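Moving, part two, and the box I keep not opening

OK so we're in. Sort of. I'm writing this on the floor of the new place in Ferton with the laptop on a suitcase, it's nearly midnight, and the internet only came on this afternoon. Sorry for the gap. A few of you asked if the move happened. It happened.

Quick recap for anyone new - we left Pikville after a long time in the same apartment, second floor, no elevator, the one with the radiator that knocked. 695 miles. One rental truck, one car, one cat who yelled through two states and then slept like a baby the minute we hit the worst traffic.

I said in part one I'd do a proper list of what I'd do different. This is not a proper list. It's what I can remember before I fall asleep.

First thing. Start with the closets. I started with the kitchen because the kitchen felt like the big job and I wanted to feel good about myself. Big mistake. You need the kitchen right up to the end. By the last week I was eating soup out of a measuring cup, and the closets were still full to the ceiling with stuff I hadn't looked at since we moved in. Coats. A sleeping bag that smelled like a basement. The good tablecloth, which I was sure I'd lost and had been quietly blaming on my sister-in-law for years.

Second. The truck. We booked with Ackroyd and they were fine, truck was clean, the guy at the counter was nice, but read the thing before you sign the thing. The price I had in my head was not the price. There's the rate, then the mileage, then the coverage, then a fee for dropping it in another state. I'd put 500 aside for extras and thought that was me being careful. It was gone before we got to the ramp and the dolly. Get the dolly though. Do not skip the dolly.

Also the ramp was slippery. It had rained in the morning and we went up and down it in sneakers like fools. Boots next time. There won't be a next time.

Third, and this is the one I really wanted to write about - packing material. I'm cheap. Also I hate buying something just to throw it away a week later. So back in December, when we first knew we were going, I started saving. Boxes from the liquor store (best boxes, small and strong, and they come with dividers for glasses). Newspaper from the neighbor downstairs. Bubble wrap out of every package. Egg cartons, which I used for the Christmas ornaments, and not one broke. Every paper towel core, every wrapping paper tube. Socks for padding. The socks were going anyway, so why pack them flat?

My husband thought I'd lost it. There was a corner of the bedroom that was just cardboard. You had to go sideways to get to the dresser. But we bought hardly any boxes in the end, only the tall wardrobe kind with the bar across, and I'd say those were worth it, you just lift the clothes off one rod and onto the other.

What didn't work: garbage bags for clothes. Everyone says garbage bags. They rip, you can't stack them, and ours got mixed up with actual garbage, so somewhere in the Pikville dumpster there's a bag of my winter sweaters. I'm still mad. It's cold here.

Writing "MISC" on things. I have so many boxes that say MISC. Past me was tired and did not care about future me at all. Write down the room and at least two things that are inside. "Bathroom, towels, hair dryer." Done. It takes ten seconds and you'll be so happy.

What did work: taking pictures of the back of the TV before unplugging. Putting screws in a sandwich bag and taping the bag to the furniture it came off. Putting sheets, toilet paper, a lamp and the coffee maker in one box and loading that box last. And the tubes, for cords mostly. Fold up the cord, stuff it in, write on the side what it goes to. No knots. I opened that box first thing here and everything was just there, like a store.
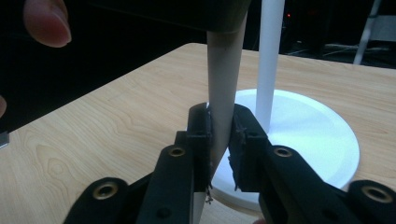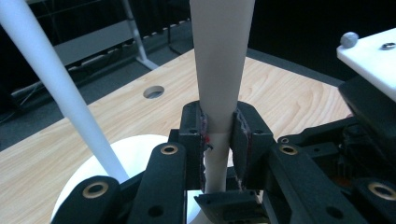 Don't store them in a garage, one reader wrote under part one, because hers got damp over a summer and the whole bag went soft and moldy, and it took a box of photographs with it. She keeps hers in a plastic bin with a lid now, under the bed, and only brings out cardboard the week of the move. She's moved eight times so I'm inclined to listen. She also says to wrap plates on edge, like records, never flat in a stack. I did flat in a stack. I lost two plates and a serving dish. So yes.

And she's right about damp in general. We put a load of stuff in a storage unit at Vallia for the last month, the one off the highway with the orange doors, so we could show the apartment without all our junk in it. It was fine, dry, no complaints, but only because we got an inside unit. The outside ones are cheaper and I nearly went for it. The woman at the desk talked me out of it the minute I said books.

Books. OK. Books deserve their own part. I'll be quick.

I got rid of up to 300 books. I didn't keep a tally, that's going by the number of bags and how many would fit in a bag. I thought I'd feel terrible and I mostly felt light? There were cookbooks I'd never cooked from. Three copies of the same mystery because I kept forgetting I owned it. Textbooks, what for. The library took the good ones and the thrift store took most of the rest, and the ones neither wanted I left in the laundry room with a FREE sign. They were gone by morning. Every last one, even the tax guide from years back. Somebody out there has my tax guide.

The ones I kept went into the small liquor boxes, which is the only way to pack books. If you put books in a big box you cannot lift it, and then you're that person standing in the hall taking books back out of a box, which I was, because I didn't listen to my own advise the first time.

Then there's the paper. Not books, paper paper. Bills, school reports, warranties for toasters we don't have. Letters. This is where I got stuck, and it's where the box in the title comes in.

When my mother's house was sold I brought home one box and didn't go through it. It's been in three closets. It says KITCHEN on the side in her handwriting but it isn't kitchen, I know that much, I looked once. It's letters and recipe cards and a bunch of envelopes with rubber bands that have gone brittle. I told myself I'd go through it before the move so I wouldn't haul it all that way for nothing. I did not. I packed every other thing in that apartment, down to the thumbtacks, and on the last night it was sitting by the door with the mop and the vacuum, and I picked it up and put it in the car. Not the truck. The front seat. I rode with my feet on either side of it for the whole 695 miles.

So that's here now. It's next to the heater, which is probably not smart, I should move it. (Moved it.)

Some things about the new place, fast, because people asked.

It's smaller than it looked in the pictures. They all are. The kitchen has a window over the sink, which I've wanted my entire adult life, and it looks at a fence, and I don't care. The shower is strong. The stairs creak on the third and the fifth and I've already learned to step over them at night. The closet in the back bedroom has a shelf so high I don't know who it was for. There's a lady across the street who waved on the first day and then came over with a bag of lemons. I don't know what to do with that many lemons, so recipes please.

The cat is under the bed. He comes out at two in the morning to tell us about it. He's eating, so the vet says leave him be and put his old blanket down, don't wash it. We had washed it. Of course we had. I gave him my bathrobe and he seems ok with that.

Still to do: driver's license, car registration, find a dentist, figure out what day the recycling goes because I've guessed wrong once and had to roll the bin back up the driveway in front of everyone. Get curtains. We've got a sheet pinned up in the bedroom and it's the color of a traffic cone.

And the MISC boxes. I'm doing one a night. Tonight's had a tape measure, some candles, a phone charger for a phone I had in college, one ski glove and the instruction book for the radiator back in Pikville. I should mail that to the new people. It's got a page on the knocking.

Part three will be whatever I find next. If you've moved with a cat and have tips, put them in the comments. Lemons too. Going to bed, I can't feel my legs from this floor.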